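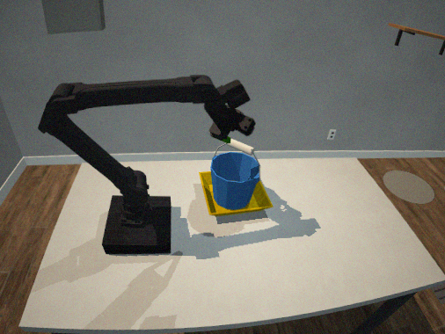

What size of water butt do I need for a 31 square metre shed roof?

Work from the roof area and the rainfall you want to catch. One millimetre of rain on one square metre gives one litre, so 31 square metres yields 31 litres per millimetre before losses. Allow a fifth off for splash, gutter overflow and the first flush. A wet day of 10 mm then gives you 248 litres. A 200 litre butt will overflow on most decent wet days. I would fit 2 butts of 500 litres, linked at the base.

Measure the roof as seen from overhead, not along the slope. The slope makes no difference to the catch in still air.

Huguette Hoarau
2019-07-24

Agree with the sums, but check the ground first. Two full 500 litre butts hold 1,000 kg of water between them, plus the weight of the plastic. Mine went on slabs laid over bare soil and by February one had tipped far enough to pull the link pipe off its fitting. I dug out, put in 100 mm of compacted hardcore and relaid the slabs on mortar. No movement after that.

Other points:
Link pipe at the bottom if you want both butts to empty together. Link at the top and the second only fills when the first is full, and each needs its own tap.
Both butts must stand at the same level if linked at the base, otherwise the lower one spills before the upper is full.
Use a diverter in the downpipe with the outlet set level with the top of the butt. The Kokeck one I have returns the overflow to the drain without any further pipework. The Grollier type needs a separate overflow hose.
Fit a lid. Mosquito larvae appear within days in an open butt.

My meter read 3,352 when I put the butts in and I have not used the outside tap for the beds in the months after, only for rinsing tools.

Lucienne Moulin

just get an ibc tank, second hand, they hold 1,000 litres and cost less than two butts. make sure it had food in it before and not chemicals. goes green if the sun gets at it so paint it or put a cover on. tap thread is not a garden one, you need an adaptor

Coste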